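Sarmīte Toom
4/18/23

Entries for the Mets Spring Relay are open. Teams of five, one lap of the reservoir path each, and you can walk it if you like. All money goes to the Postska food bank.

The start is outside the Drolterer building at the north gate. Please don't park on the verge. The Halico car park is free all morning and it's a short walk across.

Last year's relay in March brought in 627 pounds. We'd like to reach 2000 this time, so a pledge page has been added for each team.
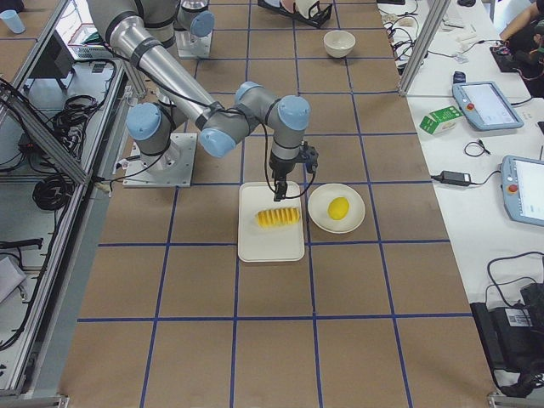
Lemon on a white plate, next to the tray.

Bib numbers go out by email the night before. If your team is short of a runner, reply here and I'll try to match you up. We have room for up to 1812 runners on the path permit, so there's no need to rush.

Dogs are fine on a short lead. Prams should start at the back. Tea and soup afterwards in the hall, bring your own mug.

Recent posts
Route map for the Mets Spring Relay
Food bank wish list
Lost property from the March relay

Contact Sarmīte Toom | Back to top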